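Home | Working Papers | Contributors | Submit | Contact

Eusebio Betancur and Rakiya Balogun
Hidholm Papers on the Household, June

4. Where the keys go when they are not lost

4.1 Landing places

Every household in the study had a place for keys. We asked about it at the first visit, and people answered quickly and with some pride: a hook by the door, a bowl, a little rack in the shape of a house. We then asked them to keep a diary, and the diaries told us where the keys had been put.

Across the 98 households we collected 1,976 diary entries for keys. Of these, 738 named the official place. The remainder named somewhere else, and we call these somewhere elses landing places, following our own earlier note on mail (Balogun and Betancur, the Laltex pilot), where the term was coined to avoid writing "the pile" in front of a funder.

A landing place has to be flat and it has to be on the way to something. It does not have to be furniture in the usual sense. Radiator covers did well, as did the lids of things. The dining table, which we had expected to win, was beaten by surfaces that came up no higher than the knee, and the stool was the strongest of these. A stool is a seat for as long as somebody is on it. After that it becomes a very small table with no rules attached, and anyone walking by with full hands will find one.
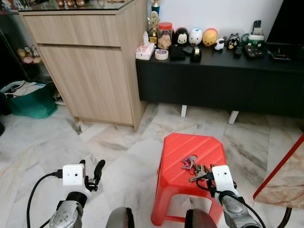
Figure 7. Keys with a cat- or fox-shaped keychain on a red plastic stool; low cabinet behind.

The cabinet in Figure 7 shows the competition a bunch of keys is up against. Long, low surfaces like this one fill early with things that have been given a position, and the position hardens. A trophy goes to the back. Small figures end up in a row. A jar of cookies acquires a spot and keeps it, and the tissues settle in beside everything else. There is a wallet on this one, along with tape in two forms, so the useful has not been driven out altogether, but it has to live at the feet of the ornamental. We coded such surfaces as "settled." A settled surface may have plenty of room left on it and still get passed over, and our diarists were frank on this point. "It would look messy there," wrote one, of a shelf holding eleven candles.

The stool has no such standing to protect. Plastic stools in particular were described to us as temporary by people who had owned them since college. They are light, they get kicked from room to room, and their tops are wiped when somebody remembers. In the Chávez coding scheme, which we adopted with minor complaints, they count as "unassigned," a category meant for leftovers that ended up holding a good share of our data.

4.2 The keychain question

We had supposed that a large or brightly colored keychain would keep keys closer to their official place, on the theory that a person who buys one is trying. The diaries do not bear this out. Owners of conspicuous keychains used landing places as freely as anyone. What changed was the tone of the search. Where the keychain had a face, diarists tended to write about the keys as if they had gone off by themselves ("found her under the newspaper"), and they were more forgiving about it. Plain rings got shorter entries and more swearing.

One household had attached a bell. It was removed in the second week, by agreement.

4.3 Some cautions

Diaries are kept by people who know they will be read, and we suspect the official place is flattered by our numbers. Several entries in the same ink and the same slant appear to have been written in a single sitting, probably the evening before our visit. We kept them in. The second author, who was asked to keep a diary of her own for comparison, mislaid it, and it has been left out of the totals.

We also did not ask about spare keys. The Cultow group has since told us that this was the interesting part.

Related papers
Balogun: Mail, Coats and the Third Stair
Betancur: A Short History of the Hall Table
Betancur and Balogun: Settled Surfaces, a Coding Guide
Cultow group: Who Has the Spare?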